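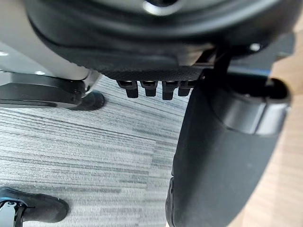
I'd wanted a decent bookcase for the back bedroom for ages, and the Pikwood Nanstead finally won me over. It came in two boxes and took me 32 minutes to put together, singing along to the radio. I do love dark matte black with a bit of bright metal in it, like that small silver screw head, and the Nanstead comes in just that sort of black, bless it!

The shelves are deep enough for cookbooks and haven't sagged a bit.

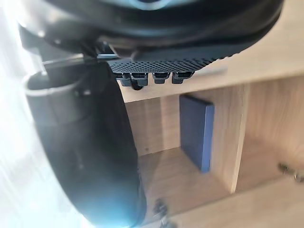

My friend Hae-won Yang bought the taller one for her hallway and she's every bit as pleased. She did ask about the shiny version, but a rounded, glossy black with highlights running along its curves is a look I prefer in small doses - the plain one suits a room full of books.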